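We use cookies to remember your settings and to count visits. Accept all | Manage choices

Odds and ends: the great drawer clear-out

May was the month we finally tackled the bits and bobs at Stulville, and what a lovely job it turned out to be! If you've ever put your hand in a kitchen drawer looking for a pen and come out with a toy brick, you'll know the sort of thing I mean. Every shelf in the back store had a box of it, and Ayantu Hadgu and I got through the lot with the radio on and far too much tea.

The final tally was 2,090 small items, of which 1,130 have already gone to new homes. Toys went to the Skolier playgroup (they were thrilled with the building bricks, even the single ones), and 311 hand tools and measuring bits are now with the repair bench on Asfaw Street. Tape measures are always wanted there, so keep them coming, the smaller the better. The little ones live happily in a coat pocket and get used far more than the big ones ever do.

Glasses were my favourite pile. We had 320 pairs by the end, reading glasses mostly, and some of the frames are gorgeous – I've a real soft spot for the bright blue ones. Please fold the arms in before you drop a pair off, and pop them in a case or an old sock if you have one. 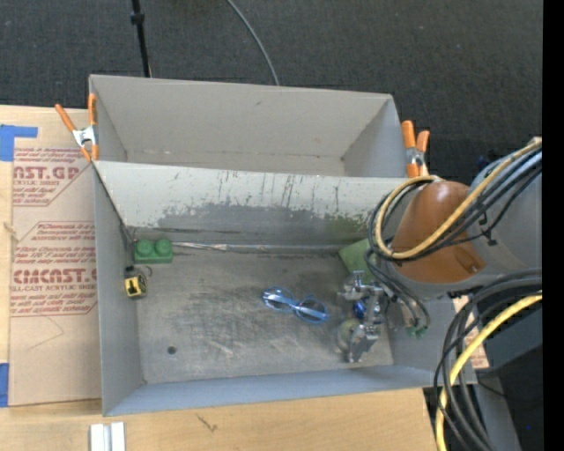 Ayantu's way of sorting is the one I'd pass on to anybody. Tip a small amount out, never the whole box, and spread it so that nothing sits on top of anything else. Pick out one thing, decide where it's going, put it there, and go back for the next. I was all for making grand heaps on the floor and she was quite right to stop me.

A plain cardboard bin does very well for this, and it doesn't matter a jot if it's scuffed or smudged. Spring clamps are brilliant for holding the corners together, too.

The Dremenitz boxes are next, and there are plenty of them. Come along any morning from ten and bring your own mug.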